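Against the Small Clear Compartment

By Conall Tully
10/02/2025

My sister-in-law owns 131 hair accessories. I know this because she told me, with the flat pride of someone reporting a cholesterol number, after spending a rainy evening sorting them into a Tresten organizer with 53 compartments. Scrunchies by color. Clips by jaw. Elastics by what she called "grip class," a phrase I have asked her not to use at meals.

She has two daughters, and both of them had been out the door that morning with their hair held back by a pencil.

I'd like to make a case against the small clear compartment. I have been married long enough, and have raised a girl with enough hair, to have lived under several systems. We had the Nekosby tower, with drawers so shallow that anything puffier than a bobby pin jammed them shut. We had the hanging thing with pockets. We had a pegboard, for nearly a month, until the pegs started coming off with the scrunchies. Every one of these looked terrific on the day it was loaded and was a museum by the following week. You don't like to touch anything in a museum. You certainly don't put it back.

What we have now is a lid. It came off some box, the box is long gone, and the lid has outlived all three of its expensive rivals. On sorting days it gets tipped out on an old flowered sheet, and whatever is worth keeping goes back in. The black scrunchies tend to go first, because they breed. Then somebody gets distracted by a bracelet.

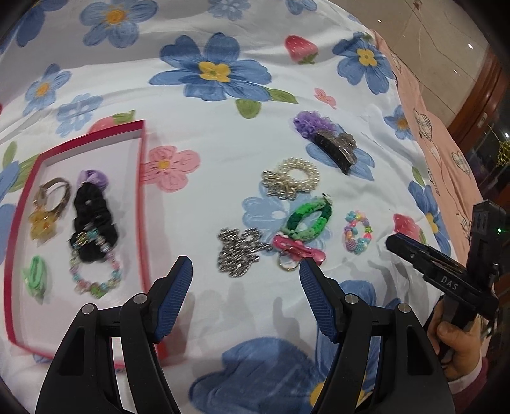
The lid, with the black scrunchies already in. Everything on the strawberries is still under discussion.

Bracelets are where the whole compartment theory falls apart, by the way. A stretchy beaded bracelet is jewelry until it's 7:40 and the elastics have vanished, at which point it is a hair tie. A hair tie with pearls on it spends most of its life on a wrist. And a tie with a yellow bear on it is, as far as I can tell, a pet. Where does the organizer want that? Tresten has thoughtfully provided a sheet of printed labels and not one of them says Bear.

My neighbor Peadar Horgan, a man with four haircuts' worth of hair left in him, thinks I am romanticizing laziness. He keeps his screws in baby food jars by length and has done since the children who ate the baby food were eating it. Fine. A screw has a length. If you need the two-inch and grab the one-inch, the shelf comes down. If you need the purple scrunchie and grab the green braided one, you have a ponytail with a green braided thing on it and you still make the bus.

The real trouble with sorting is that it's done by the person who isn't going to use the stuff. I don't wear claw clips. I have views about where claw clips should live, strong ones, and I've noticed that my views have never once caused a claw clip to live there. My daughter can find the one she wants in a heap by feel, half asleep, while arguing about cereal. She can't find it in compartment 38, and neither can I.

There's one point I'll grant the organizer people. A lone thin ring does not belong in a heap with anything that has teeth. We put rings in an eggcup now. It's an ugly eggcup, from my mother, and I'm told it is not to be labeled.

My sister-in-law has offered us her spare organizer. I said we'd love it. The lid, I expect, will fit nicely on top.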